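4.2 Publishing a Listing in Mesteo

This section covers moving a property record from Draft to Active. Complete section 4.1 first. The agent must hold the Listing Editor or Office Manager role.

1. Open Listings > Drafts and select the record.
2. On the Property tab, check the address, parcel number and lot size. Fields marked in red are required.
3. On the Terms tab, enter the asking price, the listing start date and the expiration date.
4. Attach the signed listing agreement as a PDF. Files over 38 MB are rejected.
5. On the Media tab, click Add Photos. Drag the thumbnails to set the display order – the first one becomes the cover.
6. Type a caption under each thumbnail and click Save Media.

Note: Captions are limited to 604 characters and are shown on the public page exactly as typed.
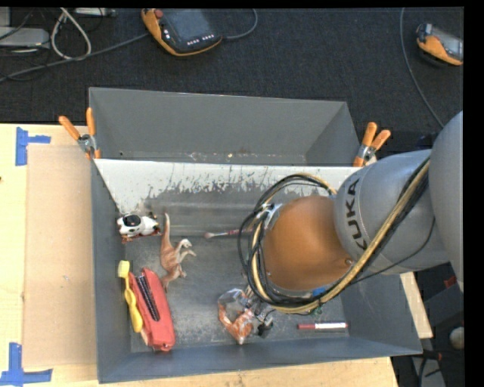
Figure 13. Gray open-topped bin on wooden tabletop.

7. Click Validate. Errors are listed at the top of the page with a link to each field.
8. Click Publish. The status changes to Active and the record is locked for price edits until the next sync.

CAUTION: Do not publish a record with a blank expiration date. The Prunico feed treats it as withdrawn and removes it from partner sites.

Note: To correct a price while the record is locked, an Office Manager must select Actions > Release Lock, then repeat steps 3, 7 and 8.

For open house scheduling, see section 4.3.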